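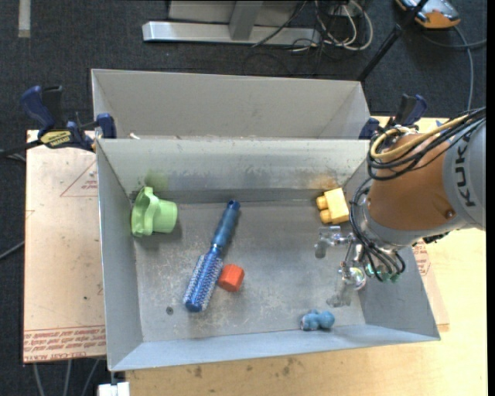 3.2 The catch-all bin and what ends up in it

I should say up front that I didn't set out to write about junk. The Welent study was supposed to be about labeled storage, and whether people put things back where the label says. But every household and every shared room we visited had one container with no label at all, and that's where the good stuff was. So this section is about the catch-all bin, and I'm going to take my time with it (Everett Lindgren read an early draft and told me it was the only part he finished in one sitting, so I'm leaning in).

For our purposes, a catch-all is any open container that holds at least one item from each of two different activities. Toys with toys isn't a catch-all. A toy and something from the bathroom shelf is. Figure 4 is a pretty plain case: a gray metal bin with a plastic cup on its side, a round hairbrush, and a few small toy-like pieces, one of them a yellow building block with studs. There's very little in it, and it still crosses what I'd call grooming, drinking and play.

Figure 4. Mixed contents in an open metal bin: light green cup, blue round brush, red-orange block, yellow studded block, small blue knobby toy.

We coded 2272 items across 59 sites, and the coding sheet went through a lot of versions before I stopped hating it. The first version asked coders for the room an object "belongs" to. That fell apart right away with cups. One coder put every cup in the kitchen, another put the plastic ones in the bathroom next to the toothbrushes, and I could see the point of both! The version we kept asks for the activity, and lets a coder tick two. Cups got two ticks more often than anything else on the sheet. Hairbrushes almost never did – a brush is for hair, and people were very sure of themselves about it.

Building blocks were their own headache. A single block away from its set is a strange thing to code. Does it count as a toy, or as a part of a toy? The Utik manual, which we borrowed our categories from, says part. I went with toy, mostly out of stubbornness, and also because the people we interviewed talked about stray blocks as things in themselves ("the yellow one," "that red one again"). If you'd rather follow Utik, the tables in Appendix B can be re-run that way, and the main pattern holds up fine.

Now, the container. I had a hunch that it mattered and I still do. At the Rugemalira sites, most of the catch-alls were shallow and open, so you could look straight down and see everything lying on the bottom. At the Jodora sites they were deep baskets, and the bottom layer was anybody's guess. People with the shallow kind could usually name what was in there before we looked. People with the deep kind mostly shrugged, and then acted surprised by their own belongings. I'd love to say that's a clean effect of depth, but the Jodora homes also had more kids in them, and I can't pull those two things apart with the sites I've got.

Hard metal bottoms came up in the interviews too, and I wasn't expecting that. Several people said they heard when something got dropped in, and that the noise was how they knew a room was being tidied. One woman told us she could tell a brush from a block from two rooms away. We didn't test her on it – I wish we had.

A note on sorting. We asked everyone to empty their bin and put each item where it should go, with no time limit. Small toys went first nearly everywhere, in a quick handful. Brushes went next. Cups hung around to the end, and a fair number went right back into the bin. When I asked why, the usual answer was some form of "well, it might be useful in there." I've coded those as returns, and they're covered in 3.3 along with the July follow-up visits.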